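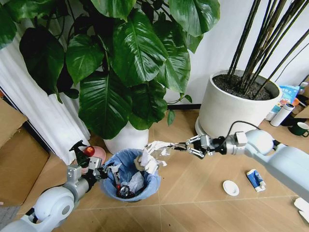
## 1. Opening (3 min)

- Thank the parish council and Pastor Moser for the invitation. Ambros asked me to speak plainly and leave time for questions.
- Say who I am: Annelies Widmer, I look after outreach for the Horkel Interfaith Fund.
- Subject tonight: what a congregation should agree on before it invites an elected member to speak from the front.
- I am not arguing that politicians should be kept out. Our own church has had them in under three different ministers.

## 2. How it came up

- October, the Wallner hall reopening. The local member was asked to "say a few words" after the second hymn.
- He spoke for 28 minutes. Most of it was about the hall and the food pantry. The last part was about the bypass.
- Two families wrote to the elders afterwards. One was annoyed about the bypass, the other was annoyed that people had clapped.
- Read out the short bit from Hannelore Danzer's letter: "I came to give thanks for the roof and went home having heard a speech about a road."
- Pause here. Some people in the room were there that night.

## 3. What the other congregations do

- Lindix Road Mosque: visitors of any party are welcome at the community meal and no one speaks during prayers. Bülent Akgül told me they settled this years ago and it has rarely been tested.
- Cindero Chapel: a guest may bring greetings from the lectern, written down and seen by the minister beforehand. Selina Riedl chairs their elders and is happy to share the wording.
- St. Brigid's has no written rule. The priest decides each time.
- Don't rank these. If asked which I prefer, say the Cindero one suits a church our size.

## 4. Points to settle in advance

- Who does the inviting. At Wallner the invitation came from the building group and the elders heard about it second-hand.
- Where in the service the guest speaks, if at all. After the benediction is easier for everyone – people who want to leave can leave.
- Length. Cindero allows three minutes.
- Whether the same offer goes to the other parties. It doesn't have to be the same day, but it should be the same year.
- Photographs. Ask the member's office how they plan to use them, and get an answer in writing. Children's faces need a parent's consent whatever the occasion.
- What happens in an election period. My suggestion is no speeches at all once the writ is dropped. They can still come and worship like any neighbour.

## 5. Money

- Someone will raise the grant, so raise it first.
- The Wallner kitchen received $2,740 from the municipal community program. The application went in well before the member was invited, and the letter approving it is in the minutes.
- It still looked like a thank-you to some people. Publish the dates next time.
- Charitable status: I'm not a lawyer. The elders should get their own advice on partisan activity before adopting any policy. Don't get drawn into particular cases.

## 6. Prayer for those in office

- Slow down for this section.
- 1 Timothy 2, verses 1 and 2. Read from the pulpit Bible if it's within reach.
- We pray for people in authority whether we voted for them or not. A prayer by name is different from an endorsement, and the wording ought to make that clear.
- Ambros uses "give them wisdom and honest counsel" and leaves policy out of it. I'd recommend the same.
- A visitor can be prayed for from the pew. They needn't come up to the front.

## 7. Questions (10 min)

- Ask for questions first, statements afterwards.
- If the bypass comes up, say it's for the council meeting and move along.
- Copies of the Cindero wording are on the table by the door. Selina's phone number is on the back.
- Hand back to Ambros for the closing prayer. Tea is at 8:30.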